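Logging kiln temperatures with a thermocouple

June 24, 2023
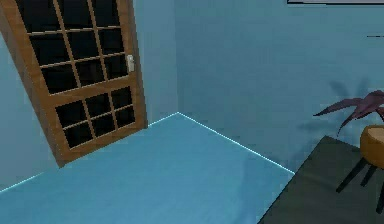 Wooden door with small glass panes.

I have been firing a small electric kiln since February, and for most of that time I trusted the controller that came with it. It shows one number on a red display. The number goes up, stays put for a while, and goes down overnight. I wanted a record of the whole firing, so I built a logger. These are my notes on what I bought, how I wired it, and what I had to redo.

The kiln is a Kelholm front loader, secondhand. The controller has no data port of any kind. I could have replaced it, but it works, and I don't like replacing things that switch that much current. The logger is completely separate. It reads temperature and writes it to a file, and it has no say in what the elements do.

Choosing the probe

My first probe was a type K with a fiberglass sleeve, because I had one in a drawer. Fiberglass is fine for an oven. It is the wrong thing for a kiln. The sleeve near the hot end went brittle after one firing and fell off in flakes when I touched it. The reading was still reasonable, but I had bare wires sitting close together with nothing between them.

The second one is also a type K, from Mersha, with thick wires and ceramic beads threaded over them. It cost more and took longer to arrive. Type K will cover anything I do at this point, as my usual firing tops out at 930 degrees Celsius. If I ever go up to stoneware every week I will look at type N or type S, but S is expensive and I can't justify it for what I make.

I put the probe in through the spare peephole, packed the gap with ceramic fiber, and left the tip far enough inside that it wasn't just measuring the wall. That last part took two tries. With the tip nearly flush with the brick, it read 40 degrees below the controller during the climb and only caught up during the hold. Pushing it farther in brought the two much closer together.

Wiring

The amplifier is an Ondasia board that takes one thermocouple and talks to a small computer over USB. It does the cold junction compensation on the board, which means it measures the temperature at the screw terminals and adds the right correction. This works well as long as the terminals are at the temperature the board thinks they are. I first had the board on a shelf over the kiln, where warm air rose past one side of it. The numbers wandered. I moved it to the far wall, put it in a plastic box with the lid on, and the wandering stopped.

Moving it meant I needed a longer lead. I made the mistake many people make and extended it with ordinary copper wire. The joint between the thermocouple wire and the copper then becomes the place where the reference should be measured, and mine was sitting in a warm spot near the kiln. Everything read low. I took it apart and used proper type K extension cable the whole way, with matching connectors. If you buy the cable, check the color code on the package. The US and European colors are different, and in the US code red is the negative wire. I had it backward for one evening. When the temperature goes down as the kiln heats up, swap the wires.

Noise

The elements are switched by relays, and each time one clicked I got a spike in the log. Some were tiny and some were silly, 700 degrees for one sample while the kiln was barely warm. I tried a few things in this order.

Running the sensor cable away from the power cord helped the most. They had been tied together because it looked neat.

Changing to shielded extension cable, with the shield grounded at the board end only, helped a bit more.

Taking the median of five readings in software got rid of what was left. I had been using an average, but one bad sample drags an average with it and the median ignores it.

I take a reading every second and write a line to the file every 10. A kiln doesn't do anything fast enough to need more than that.

Checking it

I checked the low end with ice water and boiling water. Crushed ice with a little water in an insulated cup, stirred, gave me a reading within a degree of zero. Boiling water came in slightly under 100, and some of that is altitude. I did this with the thin probe, as I didn't want to soak the beaded one. It tells me the board is good but says little about the probe I use.

For the high end I used witness cones on the middle shelf, next to the probe tip. Cones respond to time as well as temperature, so they aren't a thermometer, but if the cone bends the way the chart says it should for that heating rate, the log can't be far wrong. Mine bent a little more than I expected. I have written down an offset and am leaving the raw data alone.

What the log showed

The controller overshoots at the start of each hold by 22 degrees, then takes a long time to settle. I had no idea. I split the last ramp into two slower ones and most of the overshoot went away.

Cooling is slower than I thought, too. I had been opening up based on how long it had been, and on a full load that was too early. Now I wait for the number.

Still to do

The script that draws the graph came from Dimovstead, a small open source project for home logging, and I changed it to show the planned curve behind the real one. It stops if the file is missing a line, so I need to fix that. I also want a second probe near the bottom shelf, where glazes come out duller. The board has one channel, so that means another board or a different one. I have a bisque load to get through first, and I'll run that on the setup as it is.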